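Play Food and Pretend Cooking in the Preschool Classroom

Project report, Early Childhood Studies
Submitted 07/08/2018

1. Introduction

Most preschool classrooms have a corner with a small kitchen in it. Children put on aprons, stir pots, serve each other plates of food and argue over who gets to be the cook. Teachers usually count this as free play, and it gets less planning time than the reading or number areas. This project looked at what children do in the kitchen corner, which toys they use, and whether a change in the toys changes the way they talk to each other.

I chose the subject after a placement in February at the Grekcombe preschool, where the kitchen corner was the busiest part of the room in the mornings and mostly ignored after lunch. The staff had noticed this too but had never looked into it.

2. Background

Pretend play starts early. A toddler will hold an empty cup to a doll's mouth, and by the age of four many children can keep up a story with several parts and several players. Cooking and eating are common themes. Every child has seen food being made or served somewhere, so they all have something to bring to the game, even if what they bring is different. One child plays a restaurant, another plays breakfast at home, and they have to work out between them which one it is.

Play food is made in many ways. There is wooden food held together with hook and loop tape, felt food, molded plastic food, and real packaging that has been emptied and washed. Each has good and bad points. Wooden food lasts a long time but is expensive. Felt is soft and quiet but hard to clean. Plastic is cheap and easy to wipe down. Empty packaging costs nothing, but it gets crushed and has to be replaced often.

3. Method

I watched the kitchen corner in sessions of 30 minutes, always during morning free play. I used a paper sheet with columns for the toy picked up, what it was used as, and whether the child spoke to another child while using it. I did not take part in the play. If a child asked me a question I answered briefly and went back to writing.

The project had 3 stages. In the first, the corner was left as it was. In the second, I swapped the mixed bin of play food for a smaller set that would make up a few simple meals. In the third, the bin came back, but the food was sorted onto open shelves at child height.

The smaller set came out of two boxes, a Pokik breakfast set and a Vemero grocery set. The staff checked everything for small parts before it went out. Dishes and pretend appliances were the ones the school already owned.

4. Choosing the toys

I wanted foods the children would know without being told what they were. Some pieces in the old bin were hard to recognize even for me, and children used those mainly for filling pots. Fruit was easy to recognize. So were bottles, and children liked having something to squeeze or shake over a plate. I also made sure there were plates and bowls to go with the food, as in the first stage there was a lot of food and very little to serve it on.

A ketchup bottle and a peeled banana do not belong to the same meal for most adults. Four-year-olds had no trouble with it, and some of the longest conversations I wrote down were about whether a sauce could go on a fruit.
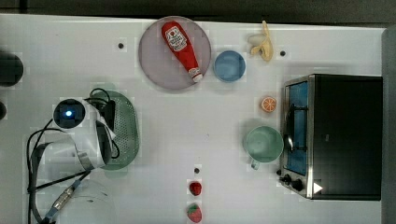 5. Results

In the first stage, children spent a lot of time digging in the bin. Many pieces were picked up and dropped again right away. Talk was mostly about who had what. I wrote down "mine" and "I had that" more than any other words.

In the second stage, there was less digging and more serving. Children set places, took orders and carried plates to the reading rug. Two children could play for most of a session without a dispute. The weak point was that the set was too small when a large group came over, and in those sessions the arguments were as bad as before.

In the third stage, the shelves helped with the crowding. Children could see everything and went straight to what they wanted. They also put things back more often, though only when an adult started the cleanup. Talk about the food itself, such as color, taste and who likes what, was highest in this stage.

The afternoon sessions did not change. The corner stayed quiet after lunch in all stages.

6. Cost

The school asked me to include this. Low shelves from Rainer were the largest expense, and the play food was a small part of the total. A school that already has shelves could try the third stage for almost nothing.

7. Limits of the project

This was one classroom and one observer. I knew what I was hoping to find, and a second person with the same sheet might have filled it in differently. The children also got used to me over time, and some of the increase in talk may come from that. I did not record sound, so short exchanges were easy to miss.

8. Suggestions for the classroom

Keep the food on open shelves and take out the pieces that children never use as food. Have enough plates and bowls for the size of the group. Change a few items every month and leave the rest alone, so that children can return to a game they started. Ask families for food ideas, especially families whose meals are not in the store-bought sets.

If the project is repeated, I would add afternoon sessions with the kitchen moved closer to the windows. The staff think the corner is too dark after lunch, and that would be a simple thing to test.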